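Desks and drinks in shared study rooms
Hitdale campus, June

Our project looked at where people leave drinks when a desk sits close to the fridge. We surveyed 38 students and logged 152 drinks over the month. Most ended up near a corner of the desk. 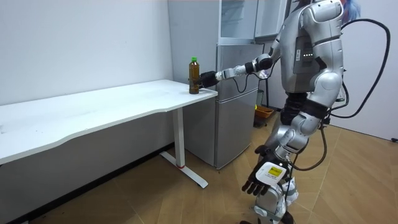 Spills were less common than we expected. Only six were reported, all from open cups.

Bottles with screw caps are now recommended in the room guide.

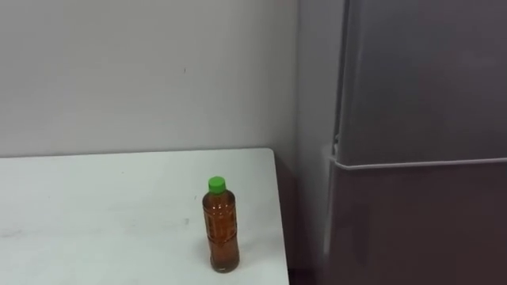 Report by: Sverre Lindholm

The next group should record desk colour and size as well, and keep the survey to one page.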